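4. What Members Mean When They Say "Discipleship"
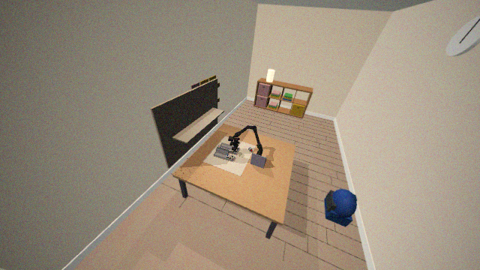
We come now to the part of the study that gave us the most trouble and, if we may say so, the most pleasure. In the last section we looked at what the four congregations teach from the pulpit. In this one we turn to the people in the pews, and to what they told us when we asked them, in plain words, what it means to follow Jesus from one week to the next.

Readers will remember that the survey went out to 2,000 adults on the rolls of the churches at Baten, Florkley, Mamo and Broltia, and that 985 of them sent it back. We were grateful for every one of those envelopes, including the several that arrived with long letters tucked inside (one of them ran to 15 pages and was worth reading twice). The figures tell us a good deal about how often people pray, give and attend. They tell us much less about why, and so Albertina Ramalho and Maricica Pană went back and sat down with 100 of the people who had answered, mostly in their own kitchens and living rooms, and let them talk.

Figure 3. A simulated room with a robot arm mounted on a table.

The first thing we noticed in those conversations was how easily people spoke about the beginning of their faith and how hard they found it to speak about the middle. Nearly everyone had a story of coming to believe. Some could name the hymn that was being sung. When the talk moved on to the years since then, there were long pauses. One retired schoolteacher at Florkley thought for quite a while and then said, "Well, I've kept on. I suppose I thought keeping on was the whole of it." We heard something close to this in all four places, and we don't want to be hard on it, for there is real faithfulness in keeping on. But it does suggest that many members were given a very full account of forgiveness and only a thin account of the life that forgiveness opens up.

At Mamo the picture was a little different. The church there has, for as long as most people can remember, asked new members to meet with an older member through their first winter, usually over supper. People who had been through this spoke much more freely about patience, about money, about learning to hold their tongues, and they tended to speak of these things as part of the gospel itself. A young father told Pană that he had learned to pray "by washing dishes next to somebody who prayed." We would be glad to see this custom studied more closely than we were able to do, and in more than one congregation.

It would be easy to make too much of Mamo. It is the smallest of the four, its members live near one another, and several of those we talked with are cousins. Broltia tried a similar plan and let it drop by March of its first year, when the older members found they were driving long distances after dark. The pastor there still speaks of it fondly and would like to try again with daytime visits.

We should also say something about the word itself. Ramalho began by asking people about "discipleship" and soon stopped, because the word made them sit up straight and give the sort of answer they felt a church visitor wanted to hear. When she asked instead, "What has your faith changed about an ordinary day?" they leaned back and told her about a quarrel mended, a neighbor driven to the clinic, a habit of anger that had slowly let go. Those who had called themselves poor disciples on the survey form often had the most to say. This makes us cautious about the self-ratings reported in the previous section, and we ask the reader to hold the two side by side.

The interviews also touched on preaching, of course, and on which sermons had stayed with people over the years. That material is taken up in Section 5.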